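Notes on Our Commission Policy for the Coming Year

The studio has now been accepting commissions for personalised gifts through this site for long enough that a written policy is overdue.

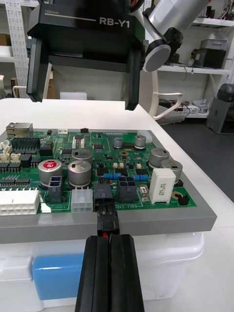 Until now, each enquiry has been answered individually, and the terms have varied more than they should. Customers who ordered in March were quoted on a different basis from those who ordered before Christmas, and several wrote to ask why. The following terms apply to all new enquiries and replace anything stated in earlier posts.

Enquiries

All commissions begin with a written enquiry through the contact form. Please state the occasion, the date on which the gift is needed, the name or wording to be used, and the address to which it will be sent. Enquiries received before 2 p.m. are normally read the same day. We do not take commissions by telephone, as spellings have been misheard in the past and a name, once stitched or engraved, cannot be altered.

Lead times

The standard lead time for a keepsake box or an embroidered album is 20 working days from approval of the drawing. Wedding pieces take longer, particularly those with a fitted lining. Customers in Lokosdale may collect from the studio by appointment. Orders for Brendberg are sent by courier, and delivery there should be allowed for separately. We regret that we can no longer promise a rushed order. Two were accepted last autumn and both delayed the work of customers who had booked in good time.

Drawings and approval

A drawing is supplied for every commission — one version, with one round of changes included in the price. Further changes are charged. Approval must be given in writing, and the customer is asked to read the wording aloud before giving it. We have found this catches more errors than any amount of silent checking. Where a gift is being given jointly by colleagues or members of a family, one person should be named as the contact. The studio cannot act on instructions from several people, and will not decide between them.

Prices

The ribbon and lining papers formerly bought from Howells are no longer stocked in the widths we use, and the replacement range from Vavov costs slightly more. The price of the small keepsake box has been adjusted accordingly. The large box is unchanged for the present. A deposit of half is payable when the drawing is approved and the balance before dispatch. Deposits are not returned once cutting has begun.

Corporate orders

The studio received an enquiry earlier this year for 2,000 favour boxes, and it may be helpful to state our position plainly. The largest order completed here to date was 608 pieces, and it occupied the whole of the workroom for longer than we would wish to repeat. Orders on that scale will be considered only between January and April, and only where a single design is used throughout. Smaller corporate gifts, such as retirement albums, are treated as ordinary commissions.

Photographs of finished work

Finished pieces are sometimes shown on this blog. We do not publish names, dates or dedications without consent, and nothing is shown until the gift has been presented. Customers who prefer that their piece should not appear at all need only say so on the form — no explanation is required.

Existing orders will be completed on the terms originally quoted. The order form is being revised to match this notice, and the old version should not be used after the end of the month.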